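Bench power: cords, cubes and the cabinet outlets

Horkik workshop newsletter, 8 September 2018

The electrical check of the Cabral building is finished. Teodor Westerberg and Jinlong Luo went through the bench rooms and the long store, tested every extension cord and power strip they could find, and put a dated tag on each one that passed. The register now lists over 100 items. The previous register had 50, mostly because the cube strips had never been entered.

Three cords were withdrawn. Two had a cracked jacket close to the plug, and the third had a loose ground contact. They have been cut up and should not be looked for.

The main finding concerns length. Most benches sit within a short reach of an outlet and are fed by cords far longer than the run requires. The surplus ends up in a coil at the back of the bench. A coiled cord cannot shed heat as well as one laid out straight, and the effect grows with load. For a laptop charger or a desk lamp the difference is small. For the heat guns and the glue pots it matters, and those should be run only from a cord that has been fully uncoiled, or directly from a fixed outlet.

Shorter cords have been ordered from Prakum in black, same gauge as the present ones. Delivery is expected in November. Until then, please do not shorten cords by knotting them or by binding the coil tight with tape. A loose figure eight is acceptable for light loads. Hook-and-loop ties are in the second drawer of the parts cabinet.

Cube strips are to stay on the bench top, clear of the front edge, with all faces reachable. Several were found wedged behind monitors or standing in dust on the floor. Do not plug one strip into another. Where a bench needs more sockets than a single cube provides, ask Arvid Granström for a second feed.

Loads are unchanged from last year. Add up the ratings on the nameplates before connecting anything new, and leave a margin. If the nameplate is missing or cannot be read, the item goes to Jinlong before it goes on a bench.
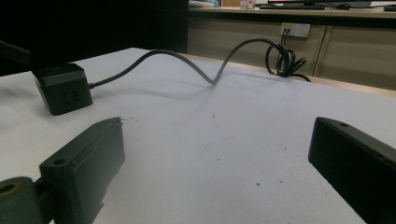 BENCHES AND FIXTURES

Cube strip on the white table, with its cable running up in an arch toward the coil at the far side. The white outlet panel on the front of the wooden unit behind has two black plugs in its left side. Cables that stand up off a surface like this catch on sleeves and tools, so lay them flat along the back and clip them once the shorter cords arrive.

Adhesive clips come in packs of 100 and are kept with the tags. Wipe the surface with alcohol first and let it dry before pressing the clip down. Questions about tags or the register go to Teodor Westerberg.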